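Two Grippers, One Green Tray

Soft packaging is where most parallel grippers lose points. A wrapped snack has a rigid center and loose ends, and the film slides before the contents do. Quang Hứa spent February comparing two sets of fingers on exactly this problem, at the Rurkotach test lab.

The first set, from Prundico, closes fast and reports motor current only. The second, the Dirko, is slower and adds a pressure reading at each jaw. Both ran under the same controller, with closing force capped at 80 percent of rated maximum. Each pick started on a shallow plastic tray and counted as good if the package reached a basket without being dropped.

Hứa logged 2203 picks over the month. Of these, 463 failed, nearly all on the approach. A fingertip touched the film early and pushed the package along the tray.
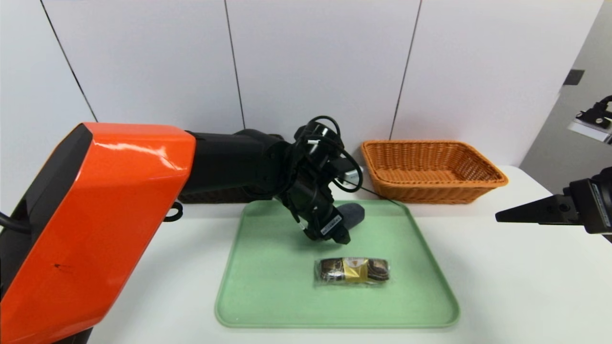 Lowering the approach speed helped the Prundico more than the Dirko. Changing the wrist angle helped both. Cable routing also mattered: a stiff loop over the wrist added drag on rotation, and Hứa rerouted it 4 times before the joint readings settled.

The wrist cameras were calibrated again after every finger change. Glare from clear wrapping remains a problem for depth estimates, and the next round will test a second light angle with the same controller settings.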